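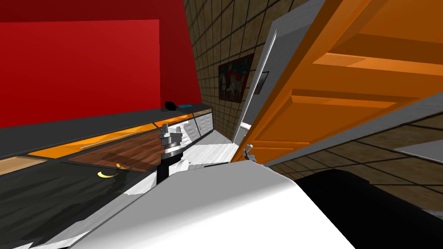 Fig. 1. Simulated kitchen with a two-armed robot, gripper raised in front of the counter.

Unit 11: When the kitchen gets a new coworker
Course notes, Automation and Working Life. Instructor: Leonie Plattner

Start with the drawers! Fig. 1 has a bar handle on one front and curved yellow ones on another, and a person switches between the two without a thought. A robot has to learn each kind of grip, and a simulation lets it fail a great many times before anyone's lunch depends on it.

Our case for this unit is Cantero, a company canteen with 11 kitchen staff. In March it began planning for a robot called Skomico that would fetch, put away and close up after the evening shift. I love this case, mainly for how early the staff got involved. Wenche Lunde, who runs the prep line, was invited to watch the simulated runs and kept stopping them with questions. Who is standing there when that door swings open? Where do I put a hot tray if the robot has the counter?

Her questions changed the plan. Put-away moved to after 9 p.m., and two of the staff were trained to set up tasks and stop the robot.

What changed for people
– Less bending and reaching at the end of a shift.
– Fixed places for tools. Some cooks like this, Saturnino Collado hated it.
– New work: checking, resetting, reporting faults. At first it was unpaid extra, and that took a real argument to fix.
– Less talk during cleanup, which several people missed.

Terms to know: task, job, handover, tacit knowledge.

For discussion
Pick a kitchen, shop or office you have worked in. Which tasks would you gladly hand over, and which ones hold the job together? Bring half a page – sketches welcome.

Reading: Huguette Hamel's interview notes, first 2 sections.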